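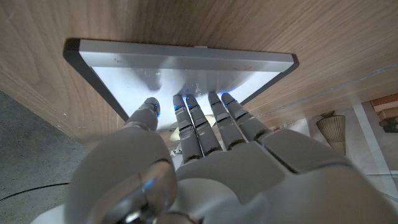

4. Who moves on, and who stays put

Home | Issues | Authors | Download | Cite

I went into this part of the project expecting a pretty simple story. People get their residence permits, the rule tying them to an assigned town runs out, and off they go to the nearest big city. I'd heard it so often (from officials, from landlords, from a man on the bus to Fluklow who had strong feelings about it) that I had half written the section before I opened the data file. So let me start with what the registers let me see, and then get to the part that made me tear up my draft.

The Dunau district keeps a moving register. Every adult who checks in or out of an address has to fill out a form, and the form asks for the old town, the new town and the size of the household. It doesn't ask why you're moving, which drove me crazy for most of a year. From that register I pulled 1120 adults who had been assigned to a town in the district and whose residence rule had since ended. I followed each of them until their next move or until the end of the register, whichever came first. Figure 3 in the appendix shows the whole thing as a set of curves, one for each town, and I'd ask you to keep it open in another window while you read this.

The curves for Fluklow and Ernley are the ones to look at. Both towns got their first assigned families in the same month, both have a rail stop, and rents were close enough that I stopped worrying about them as an explanation. Yet the Ernley curve drops off like a cliff in the first few months after the rule ends, and the Fluklow one just sort of ambles downhill! I checked for coding errors twice. Then I asked the district office to send me the Ernley file again, in case the first copy was broken, and the second copy looked exactly the same.

My first guess was family size. Households with school-age kids move less everywhere, that's old news, and I figured Fluklow must have gotten more of them. It did get a few more, but when I compare only households with children, the gap between the two towns barely shrinks. My second guess was work. Fluklow has the packing plant and Ernley has nothing on that scale. That one helps some, mostly for single men, and hardly at all for women.
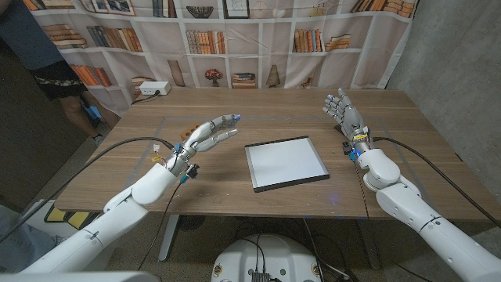

What I ended up with was the housing itself, and more exactly the lease. In Ernley the town rented the apartments and passed them along to the families, so the lease was in the town's name. When the residence rule ended, the right to the apartment ended with it, and people had 50 days to find something else. Well, if you have to pack up anyway, you might as well look in the city where your cousin lives. In Fluklow the families signed their own leases from the start, with the town standing behind them for the deposit. The rule ended and nothing happened. Same kitchen, same mailbox, same neighbors.

I don't want to oversell this. Two towns are two towns, and I can't rule out that Fluklow did ten other things right that never show up in a register. I also did only 20 interviews, all of them with people who had stayed in the district or moved a short way off, so the ones who went far are missing their own voice here. Still, the lease came up in nearly every conversation before I asked. One woman who had left Ernley for Eide told me she had liked the school and would have stayed for it, and that she had looked at the two apartments on offer in town and both wanted three months' rent up front. Another said she found out about the 50 days from a neighbor, and that the letter came later.

Eide is a funny case, by the way, and I go back and forth on how to treat it. It's close enough to Ernley that people who moved there often kept the same job and the same doctor. The register counts them as having left. Would you? If I redraw the Ernley curve and treat Eide as part of town, the cliff gets noticeably gentler, though it's still steeper than Fluklow's. I report both versions in the appendix and use the strict one in the text, mainly so that my numbers can be compared with the district's own.

One last wrinkle before the regression tables. The deposit guarantee in Fluklow was capped at 300 euros per household, and larger families often had to find the rest themselves. I had expected those families to be the first to go. They weren't, and I take that up again in Section 5, where I split the sample by apartment size.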